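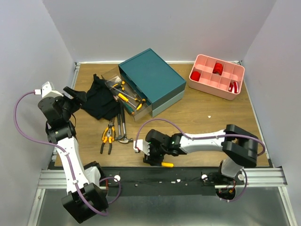

Figure 3. Work table with a wood-grain top; a black cloth is on the table.

4. Surface Finish and Cleaning Habits

Members of shared workshops are usually asked to clean a table before they leave it. Section 3 showed that the wording of the posted rules had little bearing on whether they did. In this section we look at the tables themselves, and at whether the finish of a top affects how often members report wiping it.

The data come from the sign-out sheets kept at nine workshops in the Delbridge area. After incomplete entries were removed, 2,527 sheets remained. Each sheet asks the member to mark the table used, the type of work done, and whether the top was wiped, swept, or left as found. More than 1,000 of the sheets also carry a written comment, and these were read separately.

4.1 Painted and colored tops

Members reported wiping colored tops less often than wood tops. We had expected the reverse, as dust and filings should stand out more on an even color. The comments suggest one explanation. Members often wrote that a colored top "looked used anyway," and many seem to have treated old marks as a sign that further care would make little difference. Tables with visible scuffs drew this kind of comment at every site where they were in use. 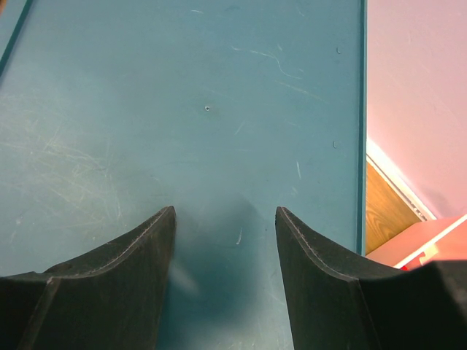 Figure 4. Teal tabletop with scratches, scuffs, and small dents.

It is hard to separate the effect of color from the effect of age. The Dradell workshop replaced its colored tops in February, and for a short time had old and new tops of the same color side by side. Reported wiping was higher on the new ones. The difference shrank over the following weeks, and the sheets do not let us say whether this was due to fresh wear or to members getting used to the tables.

Sheen may matter as well. Several comments mention glare from overhead lights, which made it hard to tell a mark from a spill. We did not measure sheen and can only note the point.
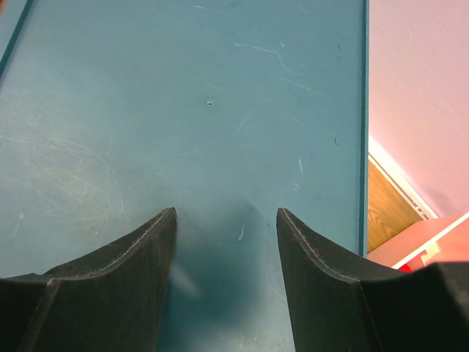
4.2 Wood and wood-look tops

Solid wood and wood-grain tops were grouped together, as the sheets do not tell them apart. On these tables members were more likely to wipe and also more likely to put something down first, such as a cloth or a sheet of cardboard. At Pitent, where most of the work is small metal repair, comments about protecting the top were common even though no rule required it. Hand tools were the item most often named as a cause of new marks, with pliers and screwdrivers ahead of the rest. 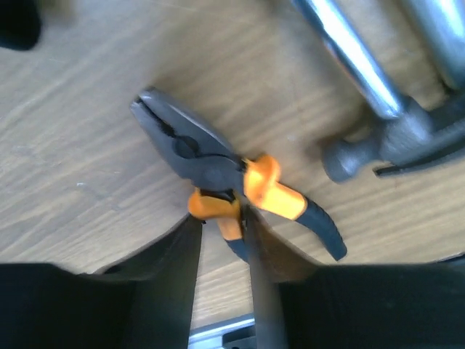 4.3 Limits of the sign-out data

All of the cleaning data are self-reported. A member who skips the cleaning may also skip the sheet, so the true rates are probably lower than those given here. The Farah workshop used a shorter form for part of the period, without the "swept" option, and its sheets were left out of the comparison by method. Only 10 sheets across all sites recorded a complaint about the previous user, too few to analyze.

Contact the authors | Copyright, all rights reserved | Back to top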